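# Let the owner read the service record

I bought my Etar wagon used, with a folder of stamped receipts, and I believed this folder. It took me one winter to understand that a stamp says only that somebody owned a stamp.

In Trarkville we have two places that know this car well. One is the dealer on the bypass. The other is Valdis Mockus, who works alone behind the tire shop and keeps a notebook for every customer. When I asked the dealer what was done to the transmission before me, I was told the record is in their system and they cannot print it for a second owner. When I asked Valdis, he turned the notebook around on the counter so I could read it.

My opinion is simple. The service record should travel with the car, like the title does, and the owner should be able to read every line of it. I don't mean a summary with green check marks. I mean the part number, the fluid, the mileage and the name of the person who did the work.

People tell me that this is a small matter. For me it was a bill of 747 dollars. The dealer changed the transmission fluid because nobody could show me it was done, and when the old fluid came out the mechanic told me it looked almost new. Maybe it was changed 2,000 miles before. I will never know it, and I paid.

My neighbor Boonmee Sangkhawat drives an old Zomthorpe pickup and he doesn't agree with me. He says that if every record is open, buyers will walk away from good cars because of one late oil change. I think he is right that some will do this. But a buyer who walks away has at least made his own mistake — today he makes the mistake of a stranger.

There is also the question of the small shops. A dealer can pay for software, and a man with a notebook can't. So the rule should accept paper. A clear photo of the page, kept with the title, would be enough for me.
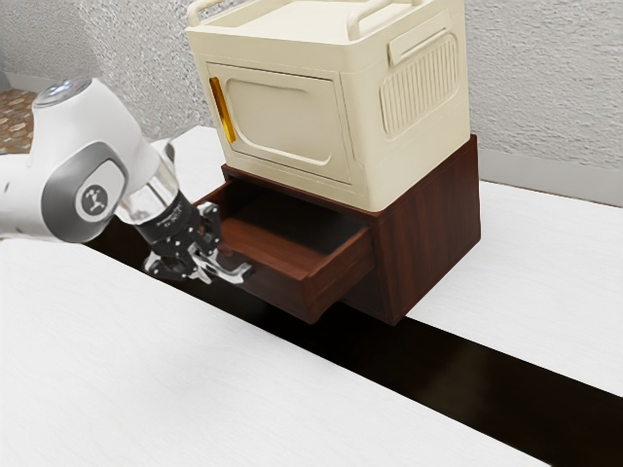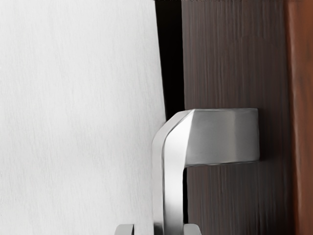
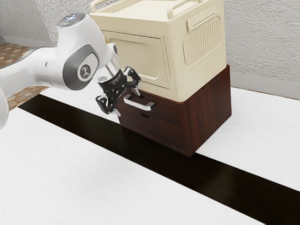
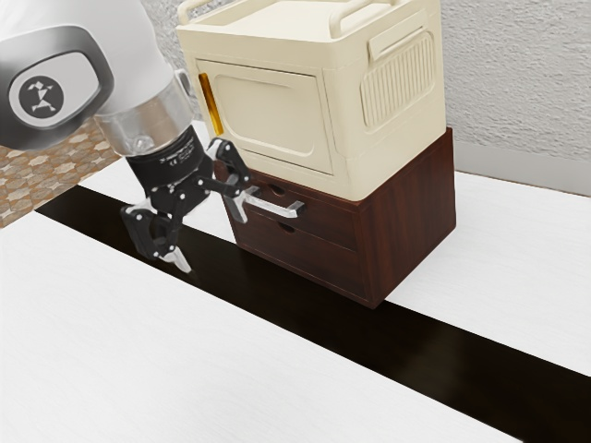
## What I do until then

I keep my own record now. After each visit I write the mileage and what was used, and I ask for the empty bottle or the box if I am not sure. Some mechanics find this strange. One laughed, but he gave me the box.

In March the timing belt is due, and Valdis wants 800 dollars for it with the water pump. I have already asked him to sign the page with his full name. When I sell the car, the notebook goes in the glove compartment and stays there, also if the buyer never opens it.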